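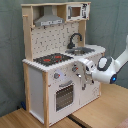 I'm looking for a part-time helper for my home daycare in Gutdale, and I'd love it to be somebody who likes small children and doesn't mind getting down on the floor with them. I'm Blandine Chevalier, I run Borlow House out of the ground floor of my own home, and I've been doing it long enough that two of my first kids now babysit for me (which makes me feel ancient!). We do a lot of pretend play here. A toy kitchen with a little white microwave and a gray range hood is my idea of a good morning, and if you can order a pretend soup, wait for it, send it back because it needs salt and then eat the whole thing with a straight face, we're going to get along great.

The job is 4 mornings a week, starting in November. You'd get here at 7:45, help me with drop-off and breakfast, and stay through lunch. Once the last child is down for a nap you're free to go. I do the afternoons with Baptiste Brunet, who has been with me for years and knows every song ever written about a bus. He'll be the one showing you the ropes your first couple of weeks, so please be nice to him, he's a softie.

What you'd be doing, more or less: pouring milk, finding shoes, reading the same duck book until you can say it in your sleep, wiping noses, wiping tables, wiping things I won't describe in a job ad. We go outside every day unless it's really pouring. The yard backs onto the Tanguy path and we walk down as far as the footbridge and back, all holding the rope, and it takes forever because somebody always finds a stick.

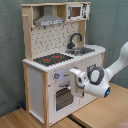 I also care a lot about letting kids play their own game. I've had helpers (lovely ones!) who jumped in every two minutes to ask what color something was, and the kids just wandered off. So if you can sit close by, keep an eye on things and join in when you get invited, that's what I'm hoping for. The flip side is cleanup, where I do want you to jump in. We all put toys away together before lunch, with a song, and yes, you have to sing. I sing terribly and they've never complained.

You don't need a degree. You do need to be 18 or older, have current first aid and infant CPR or be willing to get it before you start (I'll pay for the class), and be okay with a background check. Some experience with kids under five would be wonderful, and it can be nieces, nephews, church nursery, whatever you've got. Please be a non-smoker, and please be fine with cats. Mine stays upstairs but her hair doesn't.

Pay is $700 every two weeks, plus lunch with us if you like noodles. I close for the last week of the year and you'd be paid for it. There's also $40 a month toward gas or the bus.

If this sounds like you, send me a note through my page on Flundeo. Skip the formal cover letter, just tell me a bit about yourself, which mornings you can't do, and a game you loved when you were little. I'd like two people I can call who've seen you with kids. After that I'll have you over for a paid trial morning, so you can meet everybody and see if you can stand the noise.

Wear pants you can kneel in!

Blandine
Posted August 27, 2019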